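[sim-demos] Re: wrist view, textures, and where we are with the count

From: Agata De Luca
To: sim-demos list
Date: 8/31/22
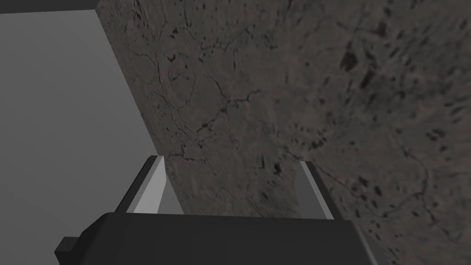 Right, quick one before I have to go and get the train, sorry for the state of it. Answering Gus's message inline further down but the main bits first.

Count as of this morning is 1,792 episodes in the bucket. Of those 486 are on the new randomised surfaces, rest are still the old plain ones. So we are lopsided and will be for a while. Please nobody do any more plain ones, even if it's the default when the launcher comes up (it still is, Melati has the fix, not merged).

Wrist view with the rough stone on is what I've been staring at. Cracks and pits, the lot. It's a flat picture stuck on a slab, no real bumps, so the fingers can't catch on anything, but for the policy it ought to be a decent nuisance. Which is the point. The pits get dense in places and I half expect the detector to start calling them objects. Good. Better it does that now than on the bench at Merkummont.

What I need from people:

- if you are driving, start with the fingers open and a gap you can see through. Half of last week's start closed and the trimming script throws away the first second looking for an open gripper. Found this out the slow way
- don't hover. Come in, do the thing, back out. Anything over 60 seconds gets dropped by the loader, silently, I know
- vary the approach angle. Ataahua's are lovely but they're nearly all straight down, so the wrist view is nearly all straight down, and then the first time the arm comes in at a slant it hasn't a clue. Steep oblique please, some of you, and from both sides
- keep the failures. Label them fail and leave them in. Bernadette wants them for the recovery set and I keep finding folks have tidyed them away

Now Gus.

> On Gus Bellamy's message, earlier in August:
>
> Hi all, three things from me.
>
> 1. Is there any reason we're rendering the floor and side surfaces
> as plain grey when the worktop is randomised? Seems like the
> network could just learn "textured = worktop" and be done.

Yes and no. Yes it's a shortcut it could learn. No there's no good reason, we ran out of time. The Plokine exporter only lets you swap a texture per material and all the background stuff shares the one material, so you change one and the lot changes. Tried it, looked like being inside a biscuit. Melati thinks she can split them. Until then worktop only.

> 2. The straight edge where the worktop stops. I'm getting episodes
> where the drivers seem to line up on it. If we always line up on
> the edge aren't we teaching it to need the edge?

Good spot and I hadn't noticed. Had a look through a handful last night and you're right, people do use it, me included, it's just easier when you've got a line to follow. Suggest we jitter the camera yaw a little at reset, so the edge doesn't sit in the same place each time. Also maybe a few with no edge in view at all? Would mean moving the start pose further in. Ataahua is that a five minute job or a week job

> 3. Lighting. Everything's very soft and even. The real bench has
> that awful strip light.

Known. The bright stripe on the inside of the fingers is about all the contrast the gripper gives you at the moment, everything else on it is dark grey going to black. Koster has an environment map from the actual room but it's huge and the render drops to a crawl, driving through it is like driving through treacle. We could re-render offline from the saved joint states instead, no need for the driver to see the nice version. I like this. Costs us machine time and no people time. Will write it up properly, not today.

> Also happy to do another batch if someone tells me which seeds
> are free. Gus

Take 14 onwards. Anything below that is either mine or Bernadette's, and please please write your initials in the sheet before you start – we had two people on the same seeds and ended up with the same slab in the same spot twice over, different hands. Not useless but not what I'd call variety.

Other bits:

The Treditz training box is free from this afternoon. First run should be textured only, then textured plus plain, same number of steps, so we can see if the plain ones are helping or just padding. My bet is padding. Melati's bet is the other way, there is a cake on it.

Someone asked off list whether the gripper housing should be masked out, since it fills so much of the bottom of the wrist image. I'd say leave it. The real one will be there too. But if the housing ends up at a different height in the real view we've got a problem, so whoever is next at the bench could you grab one still from the wrist camera, arm at home, and post it here. Any lighting. I only want to overlay the two and see where the finger tips land.

Crop stays as it is till then. Don't touch the crop.

Ok train. Reply to the list not to me, I won't see mail til late.

Agata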